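Skunero Two-Arm Bench Kit – Club Edition

I wrote this page for the other coaches who keep emailing me about the Skunero, so forgive the rambling! We're the Masar after-school robotics club, we have 14 students, and this is the kit we use for the laundry challenge at the Mirnadeo student meet in March.

You get two arms, two grippers, the mounting beam and all the cabling. The table and walls are up to you. Ours were built by last year's kids from aluminum profile and white board, and I'd do it the same way again (plain walls really help the vision code). 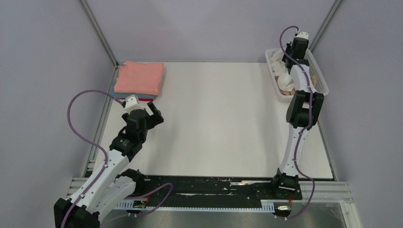 Page last changed: Monday, February 24, 2020

For the challenge we keep folded cloths stacked in one back corner and a laundry basket in the other, so each arm has its own side to work. The middle stays clear for folding. Crumpled white cloth is the hardest thing you can give a beginner team – start with something colored, trust me.

Set aside 50 minutes for the first calibration. After that my kids do it by themselves while I hunt for the snacks.

A few things I get asked a lot:

Can you run just one arm? Yes, but you still have to plug in both.

Spare finger pads? Bachmann sells them, $38 for the set. Buy two sets.

Loaner kits: we have one, with a $100 deposit, and it's booked until the meet is over. Write to the club address and I'll put your school on the list.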